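Zulance wins Pedadville rubber replanting job

Zulance has picked up the management contract for the old rubber blocks at Pedadville, the company confirmed this morning. Work starts in May, ahead of the rains if all goes to plan.

The deal covers 2000 acres, most of it past its best. Trees on the north side were last replanted 28 years ago and yields have been dropping ever since. The south side is younger but patchy, with bad drainage along the river road.

Zulance will run the whole thing. Clearing, terracing, nursery, planting, then day-to-day management until the new trees are ready to tap. Staff training is in there too. No word yet on the price.

First 1000 acres to be cleared and replanted in stages, so that tapping can carry on in the remaining blocks. Owners were keen on that. Nobody wants the processing shed at Braditz standing idle for six years waiting on young trees.

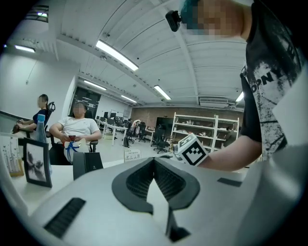
Braditz takes nearly all of Pedadville's latex and has had a thin couple of seasons. The shed is down to one shift. Zulance says it will look at the factory as well, mainly the effluent ponds and the dryers, and hand over a seperate report before the end of the year. That report is not part of the management fee.

Nursery stock is the open question. Kurtuluş, which supplied the last lot of budded stumps, has a waiting list and can only promise part of the order for the first stage. The rest may have to be raised on site. Zulance wants to put up shade and lay water pipe next to the estate office, and says the ground there is good enough. A second supplier is being talked to, name not given.

Jobs: 14 new full-time posts in the first stage, field supervisors and nursery hands mostly. Tappers already on the books keep their places, and anyone moved off a cleared block gets first pick of the nursery work. Pay rates stay as they are for now. Housing repairs on the north lines were asked for at the last workers' meeting but are still under discusion and did not make it into the contract.

Cover crop goes in right after clearing. The owners had asked about bananas between the rows for early income, and Zulance is willing to try it on the flatter blocks only.

The river road will be closed to heavy trucks while the drains are dug. Deliveries for Braditz go by the top gate until further notice.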